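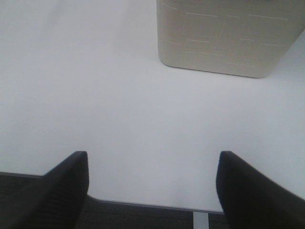
ACTA DE LA REUNIÓN ORDINARIA
Servicios Funerarios Andano — Área de Esquelas y Atención a Familias
Fecha: 2021-08-26
Lugar: sala de la planta baja, sede de Vilness
Preside: Remigiusz Kaczmarczyk
Asistentes: responsables de Redacción, Recepción, Cementerio y Administración
Excusa su ausencia: el responsable de Transporte

1. Aprobación del acta anterior
Se aprueba el acta de julio con una corrección: en el punto 4, donde dice «columbario norte» debe decir «columbario este».

2. Esquelas publicadas
Redacción informa de que en julio se publicaron 91 esquelas en la web y 50 en prensa impresa. Cinco requirieron rectificación posterior: tres por errores en el segundo apellido, una por omisión de un hermano y una por hora equivocada del oficio religioso. En los cuatro primeros casos el error ya figuraba en el formulario firmado por la familia. El quinto se produjo al transcribir la hora desde la hoja de recepción.
Se acuerda que la hora y el lugar de la ceremonia se copien exclusivamente del parte de servicios. La hoja de recepción deja de ser válida a esos efectos.

3. Formulario de datos biográficos
Recepción presenta el borrador de la nueva versión. Se separan en campos distintos el lugar de nacimiento y el de residencia, y se añade una casilla para indicar si el nombre de soltera debe aparecer. Se debate el orden de los familiares. Redacción propone mantener el vigente (cónyuge, hijos, nietos, hermanos) salvo petición escrita. Administración plantea el caso de las parejas no inscritas; se incluirán en el primer lugar, con la fórmula que indique quien contrate el servicio.
El campo «causa del fallecimiento» se elimina. Si la familia desea mencionarla, lo hará en el texto libre.
Se aprueba el borrador con estos cambios. La extensión del texto libre queda en 207 palabras para la tarifa básica — el límite que admite la plantilla sin pasar a segunda columna.

4. Migración del archivo
La empresa Honel ha entregado el primer lote de esquelas digitalizadas. Quedan pendientes las carpetas de la antigua Funeraria Choi, cuya numeración no coincide con el libro de registro. Remigiusz Kaczmarczyk solicita que no se renumeren las carpetas y que la correspondencia entre ambas series conste en una tabla aparte. Se acuerda así. Administración remitirá copia del libro a Honel.
No se publicarán en abierto los domicilios particulares que aparecen en las esquelas antiguas.

5. Libro de condolencias en línea
Se revisa el plazo de moderación. Los mensajes se revisan ahora dos veces al día y se mantendrá esa frecuencia. El libro permanecerá abierto 75 días desde la publicación; después quedará en modo de lectura. La familia podrá pedir el cierre anticipado por escrito.

6. Ruegos y preguntas
Cementerio pide recibir el parte de servicios antes de las ocho de la mañana. Recepción lo considera viable excepto en festivos. Queda pendiente de consultar con Transporte.
Redacción pregunta por la renovación de la licencia de tipografías. Administración responderá por correo.

Sin más asuntos, se levanta la sesión.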